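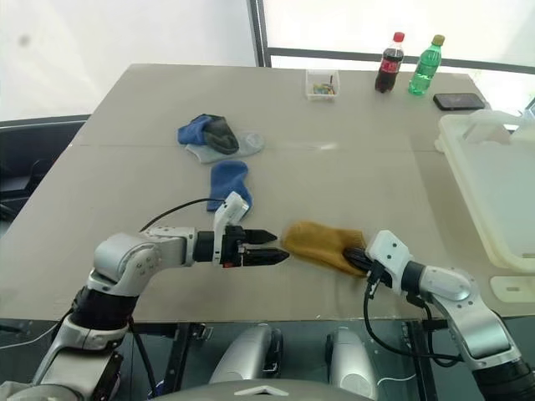

Prulden Everyday Sock

Sold by the pair, or as a single for people who have accepted how laundry works

Plain mid-calf socks in solid colors, knitted in one weight for the whole year. No left or right, no days of the week, no small embroidered fox. Any Everyday Sock makes a pair with any other Everyday Sock of the same size, and if you're relaxed about color, with any other one at all.

Choose a color: Mustard, Blue, Brick, Oatmeal, Dark Green, Black
Choose a size: Small, Medium, Large, Extra Large
Choose how many: Single, Pair, Five Pairs, Drawer Set

Why we sell singles

Most sock companies believe their socks are worn and washed in twos, then retire together. We have laundry at home and know better. One sock goes behind the dryer, or into the corner of a fitted sheet, or off to college in somebody else's bag. The other stays in the drawer for years, waiting for news.

You used to have to buy a whole new pair at this point, which left you with three socks and the same problem in a slightly better mood. Now you can order one. It costs half the price of a pair plus a little for the smaller envelope. We tried to make it exactly half and the envelope won.

We've kept the same six dyes since we started, and the knitting mill in Proddale keeps a card of each shade by the machines. A new Mustard will look a touch brighter than one that has been through the wash for a couple of years. Give it a few weeks of ordinary life and they'll settle down together.

What they're made of

Cotton, mostly: 60 percent. The rest is nylon and a bit of elastane, which is what keeps them up. We did try an all-cotton version. It was lovely until about lunchtime, when it gathered at the ankle and stayed there. A few customers still write to ask for it back, and we wish them well.

The toe is closed with a flat seam. You can find it if you go looking with your fingers, and if you're very sensitive to seams you may find it without looking. Turn the sock inside out and it disappears, more or less, at the cost of looking like you got dressed in the dark.

The heel and toe are knitted a little thicker than the foot. The leg isn't padded anywhere. These are socks for shoes, kitchens, offices and the porch. For hiking, buy a hiking sock from someone who hikes.

Colors, as plainly as we can put them

Mustard: a warm yellow, closer to the grainy kind than the hot dog kind. Shows coffee less than you'd think.

Blue: we argued over a fancier name for an entire Thursday and then went home.

Brick: the red of an old building. Wash it apart the first time unless you want Oatmeal to become something else.

Oatmeal: pale, slightly speckled, and happiest in households without a dog.

Dark Green: looks black before sunrise. So does Black. We suggest keeping them at opposite ends of the drawer, though we know you won't.

Black: our best seller, to the quiet disappointment of everyone who worked on the other five.

Sizes (US shoe sizes)

Small: women's 4 to 6
Medium: women's 6½ to 9, men's 5 to 7½
Large: women's 9½ to 12, men's 8 to 10½
Extra Large: men's 11 to 13

If you're between sizes, go down. A sock that's slightly snug gives up after a wash or two, while a sock that's slightly big will find its way under your heel and live there. The size is knitted into the inside of the cuff as S, M, L or XL, where it can't peel off or scratch. In Black it's knitted in gray. In Oatmeal it's also knitted in gray and you may need to stand by a window.

Washing and drying

Wash warm or cool with whatever else is going in. Tumble dry on low, or hang by the toe so the cuff doesn't stretch. Skip the fabric softener, which coats the cotton and makes it worse at the one job we gave it.

Don't iron them. We mention it only because we were asked.

Pairing and putting away

Tip the clean socks onto a table and lay them flat before you start matching. A bed works too, but beds tend to swallow the small sizes, and there's the risk of lying down. Smooth each one from the cuff toward the toe, put like on like, and leave the leftovers in their own pile to one side until the next load.

To store a pair, lay one sock on top of the other and fold in thirds. Please don't ball them. Turning one cuff over the whole bundle is quick and satisfying, and it stretches that cuff every time, so you end up with one sock that stays up and one that doesn't. The mill ran our cuffs through a 1,000-stretch test and they came out fine, but the mill's machine is gentler than a person running late.

If you want a place for the strays, our Guver tray is a shallow cotton-lined box that sits on top of a dresser. Singles go in and, now and then, come out. The Tsoukalas mesh wash bag takes the other approach and keeps socks together through the machine, provided you remember to zip it. It holds five pairs with room to tumble. It will hold ten, and they'll come out as dirty as they went in.

The Drawer Set

Twenty-five pairs in one box, in a single color or a mix you pick. Popular with people who have just thrown out everything they own in a fit of resolve. Choose all one color and you'll never match socks again, though you may start to notice that some have faded more than others, and then you're matching socks again.

Shipping and returns

Orders leave the Proddale warehouse within two working days. Singles and pairs go by regular mail in a paper envelope. Five Pairs and up go in a box.

Unworn socks can come back within 30 days for a refund. Worn socks can't, for reasons you'd agree with if you opened our mail. If a seam or cuff fails in the first year, send us a photo of the trouble and tell us the color and size, and we'll mail a replacement for that sock. Just the one, unless the other has gone too. You don't need to send the old sock. Please don't send the old sock.

Also in the Everyday range: Ankle Sock, Knee Sock, and Bed Sock (Large only, until the next run in April)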